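Garlic Questions, Answered From My Back Paddock

Last tidied up January 2024 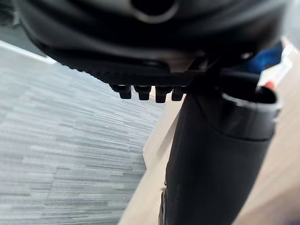
Parviz Kermani wrote in to say I'd buried the most important answer halfway down the old version of this page, and could I please put planting depth first, as he'd pushed his whole first crop in far too deep and got a row of sad little marbles for it. Fair enough, Parviz! Depth is now at the top. Everything else is in the order people tend to ask me at the Hondmont market, which is to say no order at all.

How deep do I plant the cloves?

Pointy end up, with a couple of centimetres of soil over the tip. If your soil is really sandy you can go a bit deeper, and if it's heavy clay like mine, go shallower and make up the difference with mulch. I use pea straw when I can get it and whatever the neighbour has spoiled when I can't.

How far apart?

I plant at 140 mm each way and I'm very fond of that number. My old spacing was tighter and I got more bulbs, all of them fiddly. You can squeeze them up if you're only after green garlic.

When should I put it in?

Autumn. Where I am that means after the first properly cold nights, once the soil has cooled down and I've stopped wanting to wear shorts. If you're up north it's trickier, and you'll want a variety that doesn't sulk without a cold winter (see below). Some people swear by the shortest day for planting and the longest for harvest. It's a lovely rhyme-ish sort of rule but my bulbs would be splitting in the ground by then.

Can I plant garlic from the supermarket?

You can, and I did for years. Some of the imported stuff has been treated and won't do much except rot, and you've got no idea what variety it is or whether it suits your climate. If you must, buy Australian-grown, and look for bulbs that still have a bit of root on the bottom. I'd still spend the extra on seed garlic the first time. After that you save your own.

What varieties do you grow?

Three at the moment, though I've had others come and go.

Sunow is my main one, a softneck, white with a bit of a blush if the spring is cool. It keeps for ages and it plaits beautifully. It's also the one I'd try if your winters are mild.

Kwan is a hardneck with big fat purple-streaked cloves that practically fall out of their skins. Gorgeous to cook with, hopeless to store. Mine was in the ground 172 days last season, which is quick, and I nearly missed it.

Nistix is the hot one. I grow one short bed of it for my brother-in-law and for anyone at the market who tells me garlic these days has no flavour. It gets rust if you look at it sideways.

What do you feed it?

Compost and well-rotted sheep manure dug in before planting, and then a liquid feed every few weeks through winter until the days start getting longer. Stop in early spring. I kept feeding one year right up till harvest and ended up with enormous leaves, soft bulbs and side shoots coming out everywhere. My soil test had come back a touch acid that year too, so I'd limed the bed, and I couldn't tell you which bit of my meddling did what.

My leaves have orange spots. Is it ruined?

That's rust, and no, the bulbs are still fine to eat. They might be smaller. Pull off the worst leaves if there are only a few, bin them (don't compost them), and try not to water overhead. If the whole bed has gone orange and you're within a few weeks of harvest anyway, I'd just pull it a bit early. Don't plant garlic, onions or leeks in that spot for a good few years.

What are the curly things, and do I cut them off?

Scapes! You only get them on the hardnecks. Mine show up in October, and yes, I snap them off once they've done a full curl, so the plant puts its effort into the bulb. Then you eat them. Chop them into fried rice, or blitz 100 g of them with oil, parmesan and a handful of whatever nuts are in the cupboard. I've had people ask to buy scapes and nothing else.

How do I know when it's ready?

Count down the green leaves. When the bottom third or so has gone brown and papery and the rest is still green, dig up one plant and have a look. You want the bulb to be nicely swollen with the cloves clearly formed and the wrapper still tight. If the wrapper has started to tear, get the lot out that day. And stop watering a couple of weeks beforehand if the weather lets you.

Please dig it, too. Get a fork in beside the row and lever it up. I've snapped plenty of stalks by being impatient.

How do you cure it?

In bunches, hung up in the carport, out of the sun with the breeze coming through. Leaves and roots stay on. It takes three or four weeks here, longer if we cop a muggy spell. It's done when the neck feels dry all the way through when you pinch it and the roots have gone wiry. Then I trim the roots, rub off the grubbiest layer of skin and either cut the stalks or plait them. Don't wash it, ever, even if it came out of the ground looking like a mud pie.

Where should I keep it after that?

Somewhere dry and airy. A mesh bag on a hook in the pantry is perfect. The fridge makes it sprout as soon as it comes back out, and a plastic bag makes it go mouldy. Softnecks should see you through to winter and beyond, but eat your Kwan first.

Is it worth the money, compared with just buying it?

Depends how you do the sums. I spent $81 on seed garlic the first year I bought the proper stuff, and I've not had to buy any since, though I have given away rather a lot. If you charge yourself for weeding you'll go broke by August. I'd grow it anyway, for the smell in the carport.

Do you sell seed garlic?

A bit, in late summer, if the season's been kind. I sell it at the Hondmont market and I don't post it, as the rules for sending garlic into some states are more paperwork than I can face. Come early and bring your own bag.

Can I email you a photo of my sick garlic?

Go on then. Tell me roughly where you live, when you planted and what's been growing in that bed before. A photo of the roots helps more than one of the leaves. I'm slow at replying during harvest but I do get there.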